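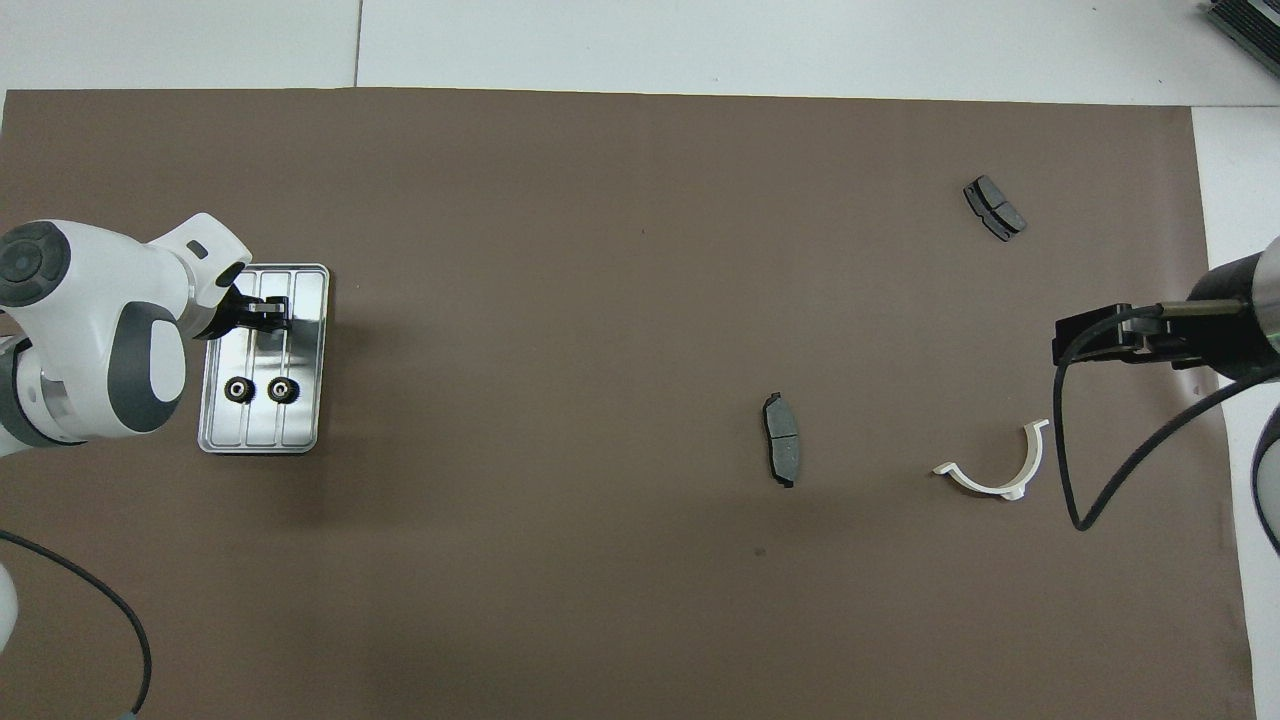

*A metal tray on brown paper.*

The owner of Javell, a bakery supply shop on Mulder Street, started out selling flour from the back of a van. She still orders most of it herself.

"I had 12 customers and a phone," she says. "Half of them paid late. I learned who to chase."

The shop now serves 183 accounts, most of them small bakeries and school kitchens. Flour and sugar make up the bulk of the trade, but pans bring in better money. She buys secondhand pans when a bakery closes, cleans them in the back and sells them for less than half the new price.

"People think a used pan is worn out. A good one has 18 years in it, easy. What kills them is stacking them wet."

February was slow. A wholesaler, Clirnaron, raised its delivery charge, and she spent most of the month working out which customers would have to pay more. In the end she put up the price of the smallest orders and left the rest alone.

"I didn't want to do it by email," she says. "I called them. Two got upset and one of those called back to say sorry."

She has 2 employees, both part time, and does the books on Sunday nights. A few years ago she tried Nasix, a stock program, and gave up on it when it kept rounding half sacks up to whole ones. She went back to a ledger – green cover, one page per supplier.

Her next worry is the lease, which comes up in the fall. The landlord wants a longer term than she does. She would like a loading door on the alley side, and has told him so.

"If I get the door, I'll sign for longer. He knows that. We're both waiting to see who calls first."

The shop opens at six on weekdays and closes when the last van is loaded.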